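February 2021

Got in just after seven, shoes off, tea made, and my right hand still feels like it's holding something. I keep catching it half curled round nothing. So I thought I'd write tonight before I get too sleepy, as I've been hopeless at this lately and Mum always says the boring days are the ones you want to read back.

Not that today was boring! It was the end of my first proper stretch on the grippers. I've gone from packing orders at Kornside (tape, box, label, tape, box, label) to teaching a machine how to pick things up, and I still can't explain it at the dinner table without somebody saying "so you're training it to take your job, then". Dad said it again last night. I said well, somebody's job, and then felt horrible and had another potato.

The way it works at the moment is that we do three hours on the grippers and then swap over to checking. On the grippers you just do ordinary things, over and over. Pick up the bottle, put it by the sink, fold the cloth, unfold the cloth, open the cupboard, shut it again. The camera on the tool sees what your hand would see and all of it goes off to be turned into something the Lelmont arms can learn from. Then on checking you sit down (bliss) and go through other people's goes and throw out the bad ones. Drops, mostly. People blocking the view with their sleeve. I threw out a whole run of my own today and felt like a teacher marking her own homework.

The target is 3,000 good ones between us before the next lot of arms get set up, and we went past 2,000 this morning. There was a small cheer, and then Hemant Joshi came round with a tin of those pink wafers that nobody over the age of nine should like, and I had four.

Hemant's been good, I have to say. He was on the old Welura line for years before they put the sorters in, so he's been through this once already, and he doesn't dress it up. He told me over the wafers that when the sorters came his team went from twelve people to five, and the five had better chairs. That was how he put it. I asked him if he minded and he had a think and said he minded for the seven. Then he showed me how to hold the gripper lower down so my wrist doesn't take all the weight, and it's made such a difference, I wish I'd asked him on day one instead of being brave about it.

What's odd is how much it has changed the talking. In packing we never stopped. You could do a box with your eyes shut so your mouth was free all day, and I knew everything about everyone, whose boiler had gone, whose sister was being a nightmare over the caravan. Now you have to concentrate on your own hands and everyone goes quiet, earphones in, each in our own little bubble. I miss the racket. I don't miss the paper cuts, or my back at four o'clock, or the bonus sheet on the wall with our names in order.
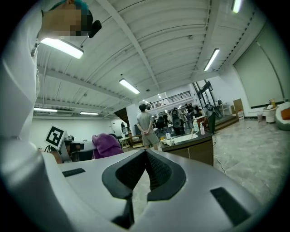

I've started noticing my hands at home too. I was making toast this morning and caught myself lining up to the butter knife, nice slow approach, fingers square, as if somebody was going to be checking it later. And it does make you realise how clever hands are. I've been picking up mugs for thirty-odd years with never a thought, and it takes a roomful of us weeks to get a machine to do it without clonking the handle.

Oh, and the other news, there's a meeting coming up about what happens after May. Our contracts all say May and then it gets vague. The rumour is that Begović want the arms in their returns building and they'll need two people per shift to look after them, sort of minders, and that it'll go to whoever has done the most time on the grippers. It's better money as well. I want it and I don't want to be seen wanting it, if that makes any sense. There are a lot more than two of us. I know I'm quick, but there are people here with kids and a mortgage, and I've got a rented room and a bike.

I might ask Hemant what he thinks, on the quiet — he'd tell me straight. Or I might just put my name down and say nothing till it's done.

Anyway, tea's gone cold. Need to dig out the wrist support from when I did my ankle (no, that was the ankle support, the wrist one was from the netball), and find a clean top for tomorrow. Early start again.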